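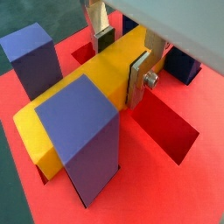

Jirorero Kitchen Notes

Welcome, and thank you for stopping by! Jirorero is a collection of home recipes, typed up from handwritten cards, notebook pages and the backs of a good many envelopes. It holds 1,775 recipes from 115 households, and it grew out of a shoebox that my aunt handed me one February with the words "you like computers, do something with these." So I did, and then the neighbors heard, and then their cousins did.

The collection is looked after by me, Tahira Farooqui, with a great deal of help from Tia Hollis, who can read handwriting that I had given up on entirely.

What you get

One plain text file, recipes.csv, with a row for each recipe. The columns are:

id – a running number, never reused
title – as written on the card, spelling and all
household – a code, never a family name
ingredients – separated by semicolons
steps – the method, typed word for word
servings – often blank (our grandmothers did not believe in servings)
notes – anything scribbled in the margin

There is a second, smaller file called measures.csv, which lists the 301 different ways people wrote down an amount. "A teacup," "butter the size of an egg" and "enough" are all in there, and where the family could tell us what was meant, we added a value in grams or milliliters.

How it was put together

1. Each card was photographed or scanned by the family, or by me at their kitchen table if they preferred company.
2. One of us typed it into Hayat, the little entry form I wrote for the purpose. It is slow and a bit ugly, but it saves after every line.
3. The other one read it back against the card, out loud when we could manage it.
4. Anything we disagreed on went back to the family with a question.

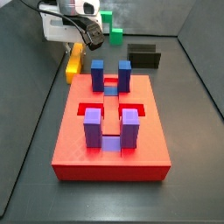
Known problems

Oven temperatures are a muddle. Some cards say "hot oven" and leave it there, and 19 give a number with no unit at all. We left these exactly as they were, so please use your judgment before you put a cake in.

Desserts are badly overrepresented. People write down cakes and keep their weeknight suppers in their heads, so this is not a fair picture of what anyone eats from day to day.

Versions

The first release was called Rerkis and had a nasty comma problem in the steps column. The current one is Onix. If you still have the older file, please swap it out and run your counts again.

Using it

You are free to cook from it, study it, print it and share it, so long as you keep the household codes as they are and don't try to work out who is who. If you find a mistake, open an issue with the recipe id and tell us what looks wrong – we check them most evenings after supper.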